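How to Learn a Basic Time Step

The single time step is one of the first tap combinations taught at Gillow Dance Studio. You need a hard floor, tap shoes and some room to swing your leg. 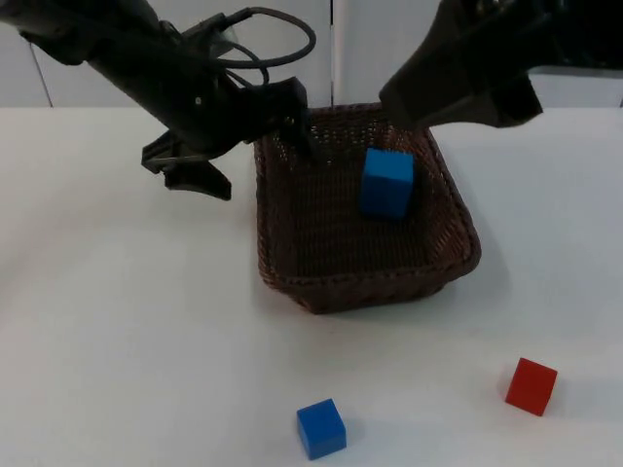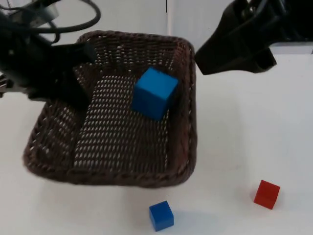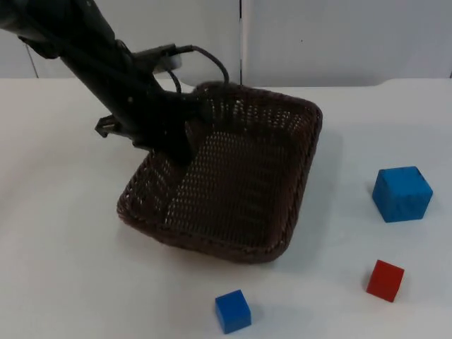
Step 1: Stomp and hop
Stand with your weight on the left foot. Stomp the right foot on count 8 and lift it straight away. Hop on the left foot on count 1.

Step 2: Step, flap, step
Step onto the right foot on 2. Flap the left foot on "and 3", then step right on "and". Keep your knees soft.

Step 3: Change sides
Stomp the left foot on 4 and repeat everything the other way.

Practise without music first, counting out loud. Add a slow track once both sides sound even. If the flap blurs, go back and brush the toe forward by itself.

Steps written out by Mafalda Amaral. Updated 14th August.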